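# Urkeo Rotau walk-on scale for dogs, cats and small animals

The Rotau is a low scale for animal clinics that do not always work in the same room. We made the first one for a clinic that visits three villages in turn and has to carry everything up the stairs. It weighs dogs up to 150 kg in steps of 200 g, and it has a second, finer range for cats and small animals. One person can carry it by the handle on the long side.

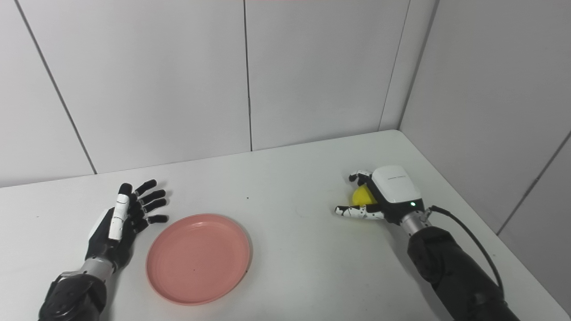 The platform is low, so most dogs walk onto it without being lifted. Old dogs with sore hips are usually calmer this way, and so are their owners. For very small patients, put a dish on the platform, press TARE and wait for the zero before you place the animal. Any light dish will do, for instance a round plate like the pink one in the photo, but please choose it a good deal larger than the animal. The rubber mat should stay on during weighing. If you take it off for washing, press TARE again when it is back.

The display is on a cable and can be hung on a wall or held in the hand. When the animal moves, press HOLD and the scale will take several readings and show the middle value. Selamawit Negussie, who tested the scale with us, asked for bigger numbers on the display, and they are bigger now.

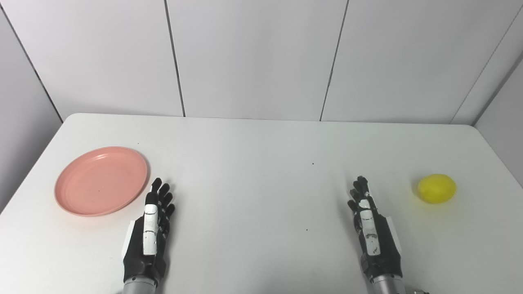

**Can I use the scale outdoors?**

Use it outdoors only on firm, level ground and in dry weather. Grass and gravel give wrong readings, so put a stiff board under the four feet. The display has a rain cover, but the sockets on the platform have not.

## Power and care

The scale runs on six AA batteries or on the adapter. One set of batteries is enough for 3,000 weighings. Clean the platform with a soft cloth and the disinfectant you use on your exam table, but do not spray into the joint around the edge. After a long drive, let the scale stand for a while before you switch it on.

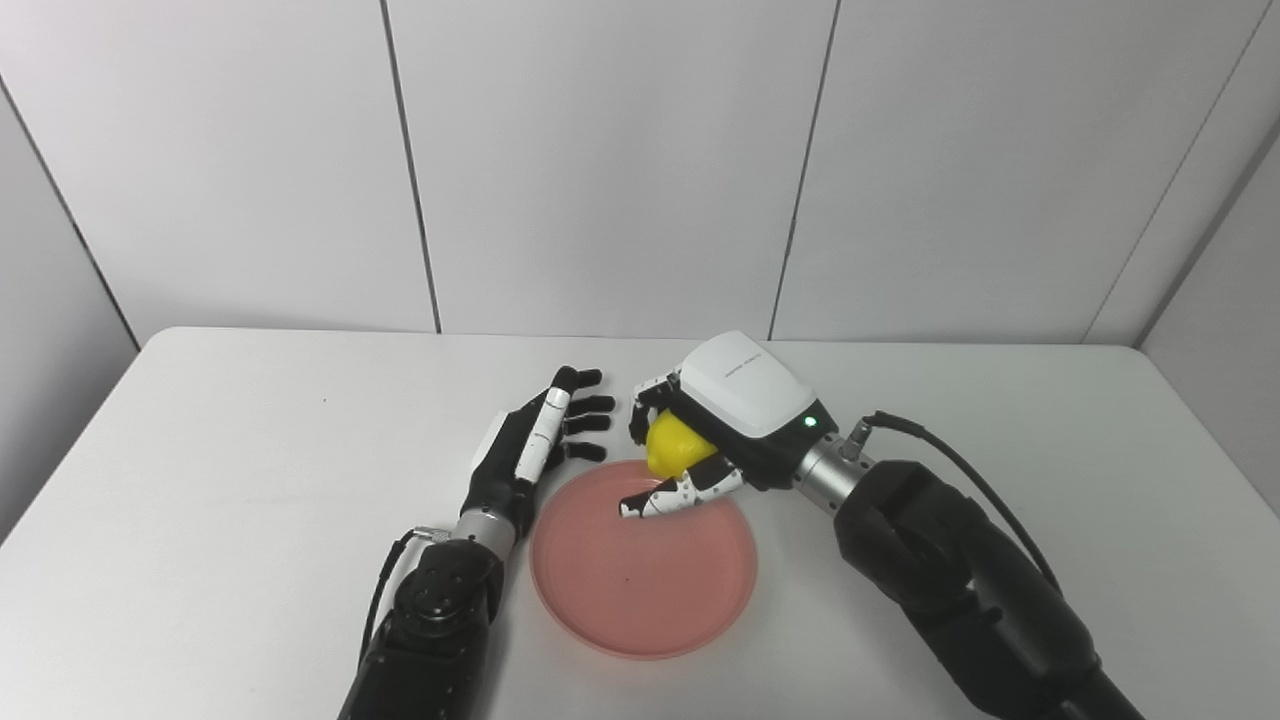

Check it with a known weight once a month. If the reading is wrong, do not open the housing. Send the scale to our workshop, where Urs Danzer will adjust it and return it with a signed sheet.

## What you receive

- Platform with rubber mat
- Display with cable and wall hook
- Adapter and one set of batteries
- Printed manual in English and German

The carrying bag is sold separately and will be in stock again in May. Spare mats can be ordered at any time.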